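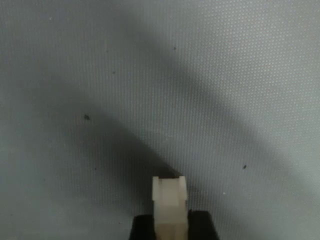

グリッパーは本体より先に予算が尽きる、とブラジェナ・ダンコは言う。アームの見積もりを取り、架台と安全柵の見積もりを取り、残った額で爪を買う。その順番で進めた計画を何件も見てきたという。

話を聞いたのは、イカンツェ(Ikance)の生産技術部門で設備計画をまとめるサビナ・ウルバンである。同社は小型の樹脂成形部品を扱うセルの更新を進めており、対象は二本爪でつかんで姿勢をそろえ、次工程へ渡す作業だ。ダンコの指摘について尋ねると、ウルバンは「順番の問題というより、費目の立て方の問題です」と答えた。

「爪を本体の付属品として一行に入れてしまうと、後で動かせなくなります。当社では爪、爪の取付部、予備、試作のやり直しを別々の行にしました。試作のやり直しは三回分です。一回で決まる前提の予算書は、審査で差し戻しています」

樹脂部品の把持では、つかむ力の上限が先に決まる。上端に切り欠きのあるハウジング状の部品は、両側から押すと開口部が内側へ寄る。ウルバンの部署は、爪の当たり位置と把持力の組み合わせを品種ごとに表にし、それを仕様書に添付してから引き合いを出した。

「『樹脂部品、小型』とだけ書いて出すと、各社が違う前提で金額を入れてきます。比較になりません。表を付けてからは、返ってくる質問が減りました。質問が来る項目は、こちらが決めていなかった項目です」

見積もりを依頼したのはサーステッド(Sarstead)、イェデラル(Jedelar)、マリー(Malý)の三社。採否は未定で、金額の公表は控えるとのことだった。比較の方法については説明があった。

評価用に用意した部品は832個。100個ごとに区切って爪の当たり面を確認し、端数の32個は条件出しに充てる。これとは別に、連続運転の確認として2424サイクルを各社共通の条件とした。

「2424という数に理論的な意味はありません。現行の運用で、段取り替えから次の段取り替えまでに回る最大の数です。そこまで無調整で通るかどうかを見ます。切りのよい数字に丸めると、現場の運用と対応しなくなります」

連続運転の途中で停止した場合は、原因を把持、認識、搬送の三つに分けて記録する。把持による停止だけを爪の評価に使い、他は別の費目の判断材料に回す。サイクルタイムの平均値は参考扱いで、順位付けには用いない。

台面の扱いも費目に入った。細かな凹凸のある灰色の面は反射を抑えられる反面、斜めから光が当たると凹凸が点状に明るく見え、画像処理のしきい値に影響する。影の輪郭がぼけるため、境界の検出も安定しにくい。

「照明は最後に足せばよいと考えがちですが、後から足すと架台の加工が発生します。今回は照明の取付穴を架台の図面に先に入れました。使わない穴が残っても、費用としては小さいです」

清掃についても同じ考え方をとる。微小なごみが台面にあると認識側で誤検出の候補になり得るため、清掃の間隔と所要時間を運転時間の見積もりから差し引いておく。装置の能力を計算する際に清掃を見込まないと、投資回収の年数が実際より短く出る。

保守契約を見る担当のモフシン・クライビは、予備品の考え方に異論を持つ。ウルバンの案では爪を三組購入し、一組を装置、一組を予備、一組を測定用の基準として保管する。クライビは基準用を省き、その分を駆動部の予備に回すべきだと主張している。

「摩耗は図面の寸法と比べれば分かります。基準の現物は要りません。駆動部は納期が読めない。止まったときの損失が大きいほうに金を置くべきです」

ウルバンはこれに対し、図面と比べるには測定の手間がかかり、現場では現物を並べたほうが早いと反論する。議論は10月の予算確定まで続く見込みで、現時点の予算書には両案が併記されている。

最後に、これから計画を立てる読者に向けて、最初に書くべき一行を尋ねた。

「品種の数です。今の数と、二年後の数。爪の価格はその後で調べれば足ります」

分類:設備計画・予算 > ハンドリング > 取材記事

読者コメント(3)

Corey Pearce
台面を費目に入れる話は参考になりました。うちは照明を後付けして架台を一度外しています。加工費より再調整の工数のほうが高くつきました。

Ľubomír Šťastný
保守側の意見に賛成です。ただ、爪を内製できるなら前提が変わると思います。内製の場合の工数をどの費目に置いているのか知りたいです。

匿名
300サイクル程度の確認で検収していた時期があります。段取り替えの間隔に合わせるという決め方は、社内の説明に使えそうです。

お問い合わせ | 掲載記事の無断転載を禁じます | ページの先頭へ戻る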